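11/01/2020
Chores bench, book 2, continued from the August notes

Question on the page is the same one Lucian wrote at the top of the last book: can it do a chore yet, start to finish, with us keeping our hands in our pockets. Short answer, one chore, sort of. Longer answer below before I forget it.

Setup. Two arms on the wheeled base, wrist cameras on, head camera on. Table at the usual height. Key task is the Keane sheet — pick up small flat thing, put it where it belongs. Ran 20 tries this morning with the tape marks as they are. DO NOT move the tape. Eamon, I mean you.

Result: 12 good. A good one means lifted, carried, let go in the tray, no help. Rest were mostly the same miss. Fingers close too high, brush the top of the thing, come away with nothing, and then the arm carries nothing over to the tray very carefully and opens. It has no idea. Need some kind of "do I have it" check before it moves off. Finger gap reading should be enough for a cup or a sponge. For a card, no, too thin, reading looks the same as empty.

Lucian says use the wrist camera for that check. Maybe. Tried it on paper only. Trouble is the wrist view is good for what is between the fingers up close and gets busy as soon as the arm lifts and the rest of the room comes in. Every shelf and bottle in the place is a new thing to be confused by. A house would be worse.
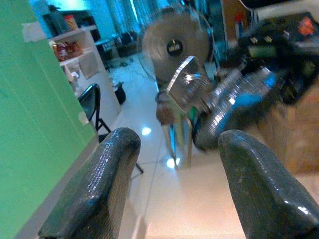
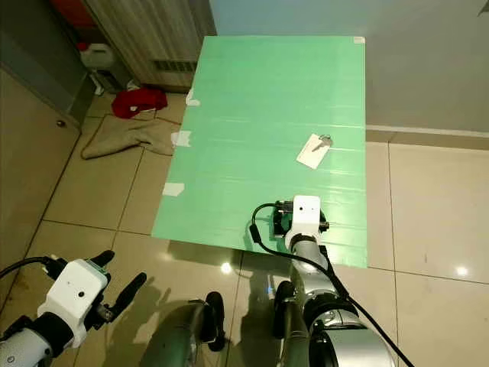

First one wrist view, gap between the fingers open. Second one head view, key and card on the table.

Key with the card on it is harder than the plain card, which I did not expect. If it grabs the card end the key swings and catches. If it grabs the key end there is hardly anything to hold. Eamon thinks go for the card, near where the key is attached, so both come up together. Will put that in as a fixed offset for now, ugly but quick.

Other chores, where we stand:

Folding — no. Towel in half once in a while if it is laid out flat first, and laying it out flat is most of the job. Parked.

Picking things up off the floor — arm reaches, base has to be placed by hand. Cloths are easier than anything hard, fingers can land anywhere on them and still get something. Slick tile is a pain for the head camera, ceiling lights come back up off it and the object finder wants to pick up the bright spot. Happened again last week. Try a threshold, or just turn off one bank of lights and admit it.

Wiping a table — best of the lot. Zivham fingers hold the sponge fine. Misses the corners. I would let it do my kitchen if I could do the corners.

Shop-floor side: Saremum want to know about sorting parts into bins. Told them the truth, if the parts come up one at a time and the same way round, yes, today. If it is a heap then no. They have a heap. They always have a heap.

Time. Best key pickup was 27 seconds from go to tray. I can do it in 2. Lucian points out that I also complain and go to lunch, and it doesnt. Fair, but somebody is standing next to it the whole time, so count that person too. Until it can be left alone with the door shut I am not calling it help, I am calling it a slow hand with two people wathcing.

Cable on the right arm: keep an eye on the loop. If it gets any longer it will drag on the table on low pickups. Eamon to shorten or clip it before the next set. The Vovham clips are in the drawer under the label maker.

To do
— grip offset for key + card, run the same 20 again
— "do I have it" check, wrist camera, still frames first, then live
— what to do on a miss: back up, look, one more go, then stop and ask
— lights, one bank off, compare
— write back to Saremum re heap, ask for a box of their real parts
— new sponge

Battery at one bar when I stopped. On charge. Lucian has the next session, please log the misses by kind and not just yes/no, I had to go back through all of mine by hand.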